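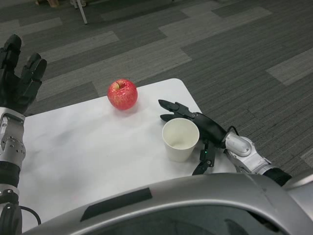 A red apple and a paper cup on a white table.

Gourlay's Free Fruit Friday is down to one kind of fruit

Office workers at the Zolla building in Gourlay will get apples, and only apples, from this Friday. Building manager Drandeck dropped bananas and pears after a tenant survey drew 165 replies, 60 of them about the smell. The fruit budget stays at $3000 a year, a sum Drandeck calls "generous" and the third floor calls other things.
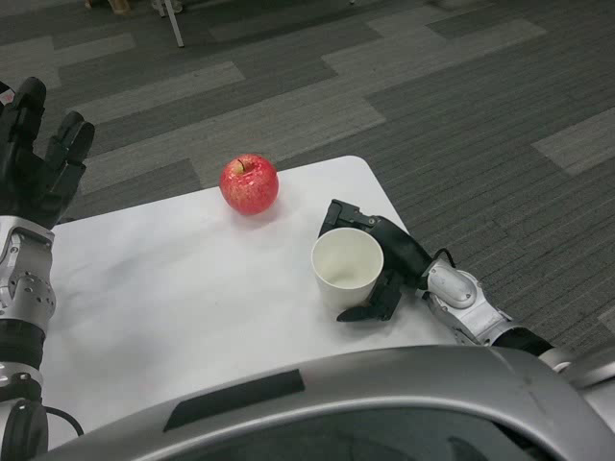 Cups are next

Paper cups stay in the kitchens until November. After that, tenants bring a mug or drink very fast from the faucet.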